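Levedano Bench Rules, version 2: quick review

Posted November 27, 2018 by Rūta Lūse

Quick one, writing this between runs. Short version for those who only want the short version: buy it if you share a bench with other people. Skip it if you work alone and already write things down. The cards are great, the binder is too long, the log sheets need work.

What it is

A boxed set of working rules for tabletop robot jobs. Two arms on a table, household stuff, pick it up, put it down, stack it, that kind of work. You get a ring binder, a set of 23 cards, a pad of log sheets and a roll of marking tape. $78 plus postage. Ours came to the Wikthorpe workshop in a padded bag, one corner of the binder bashed in, no harm done.

It's not a safety standard and doesn't pretend to be. Says so on the first page, good. You still need your own risk assessment, your proper stop buttons, whatever your site and your insurer want. This sits on top of that. It's more about how to behave at the bench so that your runs mean something next week.

Who I am for the purposes of this: I run the bench three or four mornings, Kurniawati Mandagi has it in the afternoons. Different habits. She tidies as she goes, I tidy at the end, and we'd been quietly undoing each other's set-ups for ages. Which is why I bought the thing.

The cards

Best part by a mile. One rule per card, big type, punched so they hang on a hook. Thick stock, wipes clean. I spilled tea on the one about cables and it's fine.

They're sorted by when you need them. Before power. Before motion. During. After. Within each one the wording is plain. "Say it out loud before the arms move." "One person holds the stop. That person does nothing else." No lawyer talk. You could hand them to a student on day one and they'd get it.

The ones we use daily:

Same start, every time. Arms go to a named rest pose, objects go to their marks, then you start. If an object is off its mark you go back and fix it, you don't nudge it mid run. Sounds obvious. We were both nudging.

Hands out. Nobody reaches over the table while the arms are live, not even to grab a crumb. If there's a bit of something on the surface, write it in the log and get it when the power's off. This one took me a while. The urge to reach in is strong!

Don't rescue. If a grasp is going badly let it go badly, so long as nothing's going to break. Log it as a fail. We had a lot of "nearly" runs in the old notebook that were plainly fails with a helping hand.

Name the tool. Every log line says what's on the end of each arm. More on that further down.

Weak ones: the card on lighting just says "keep the lighting constant". Thanks. How? We've got overheads we can't dim and a shiny table top, and the glare patch is a proper nuisance for anything that relies on a camera. The binder does a page and a half on this and it's decent (matte cover sheet, note the lights that are on, blinds down) but none of it made it to the card. Put it on the card.

Also there are two cards that say the same thing about loose cables in different words. Pick one.

The binder

Too long. Somebody was paid by the page. The first section is history and general thoughts, skip it. Start at the section on task sheets.

Task sheets are where it gets good. The idea is that every job gets one side of paper: what's on the table, where, what counts as done, what counts as failed, how long before you call it. And you write the "done" line before the first run, never after. For bowl stacking ours reads: all three bowls nested, mouth up, on the table, both arms clear. Took us half an hour of arguing to get that. What if the stack leans? What if it's nested but has slid off towards the edge? Kurniawati wanted a leaning stack to pass. I didn't. We settled on leaning is a pass if it stays up till the arms are parked, and there's a note saying so, so we never have to have that talk again.

That alone was worth a fair bit of the money.

The section on partial results is worth reading too. Says you should log each step of a multi-step job on its own, so a stack where the second bowl goes on and the third doesn't isn't lumped in with one where nothing worked. We'd been doing pass/fail on the whole lot. Changed that the first week.

Section on mixed tooling. This is the bit that I think most people will want and its the bit that made me go from version one to version 2. Old version assumed you had one kind of gripper and stuck with it. New one has rules for when you swap between fingered hands and plain grippers on the same job:

- Task sheet stays the same. Objects, marks, done line, all of it. If you have to change the task to suit the tool it's a new task, give it a new name.
- Rest pose can differ per tool but has to be written down.
- No comparing across tools unless both sets were run under the same sheet. 
- After a swap, do a slow dry pass over an empty table before anything goes on it.

Good rules. The dry pass I'd never bothered with. I do now. Fingered hands take up more room than you think, and where the fingertips end up near a rim is a different question from where a flat finger ends up. The binder says to agree on a side of approach for each object and keep to it. Also says keep the second arm parked well back if it has no part in that step, and I'd like a clearer number on that, a distance, anything. "Well back" is whatever the person on shift reckons it is.

What the binder doesn't cover: soft objects, anything with liquid, anything where a person works next to the arms. They say a Gape edition is coming in March for shared-space work. We'll see. I wouldn't wait for it.

The log sheets

Meh. Columns too narrow for handwriting. There's a box for "operator mood" which we have both been filling in with rude words. No space for tool on each arm, even though the cards tell you to name the tool on every line?? Someone didn't check one against the other. I've redrawn ours in a spreadsheet and print that.

There is a nice box at the bottom for "marks on the table". Scuffs, specks, smudges, anything that's there at the start of a run. I thought it was fussy. Then I went back through old pictures trying to work out which runs were done on which side of a table clean and couldn't tell. So, fine, box stays.

The tape

It's tape. Sticks all right. Leaves a bit of gum on a glossy surface if you leave it on over a break so don't. The Stistano stuff we had before peels cleaner, and I've gone back to it. Keep the roll for the floor.

How it went for us

Five weeks in. I'm not going to claim anything got better at stacking, that's a different matter and rules don't do that. What did change is that I can pick up Kurniawati's sheet from the afternoon before and set up the same thing without ringing her. And when we disagree about a run there's a line to point at. Used to be a shrug.

Set-up takes longer. Nothing dramatic but you'll feel it at first, and if you've got someone waiting for the bench they'll grumble. Ours did. It settles down once you know the cards and stop reading them.

New starters like it. We had a student in for a fortnight who had the "say it out loud" thing down by lunch and was telling me off by the afternoon.

Moans, all in one place

Binder too long.
Log sheets don't match the cards.
Lighting card useless.
No distance given for a parked arm.
Duplicate cable card.
Replacement cards only sold as a full set, I lost one behind the cabinet and had to fish it out with a ruler.
No index. In a binder that size!

Good bits

Card stock and wording. Task sheets. The done line. Logging each step seperately. The mixed tooling section, easily the best thing I've read on it in plain words.

Would I buy it again? Yes, for a shared bench. If it's just you, borrow someone's, copy down the headings for the task sheet and save your money. If you have version one already, then the question is whether you swap tools. If you do, upgrade. If you don't, there's not much new for you, a few reworded cards and a nicer cover.

I've emailed them the list of moans. Got a friendly answer back, said the log sheet is being redone. Will add a line here if a new one turns up.

Bowl job below, that being the sheet we've used most, under both kinds of tool.
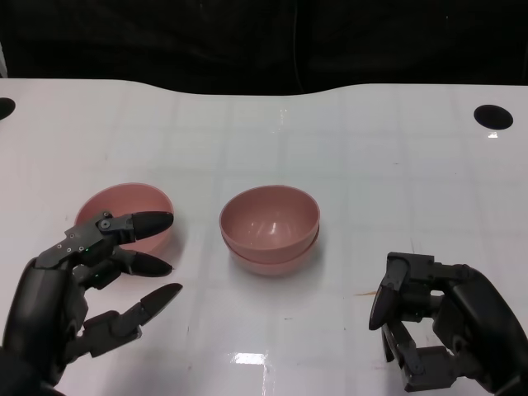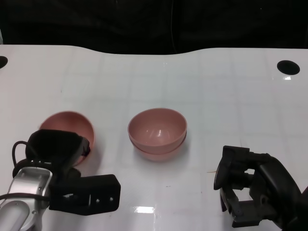
Bowl stacking: two nested in the middle, third over on the left. Fingered hands in the first, grippers in the second.

Comments are open, I'm slow at answering. If anyone has a log sheet with decent sized columns please send it over.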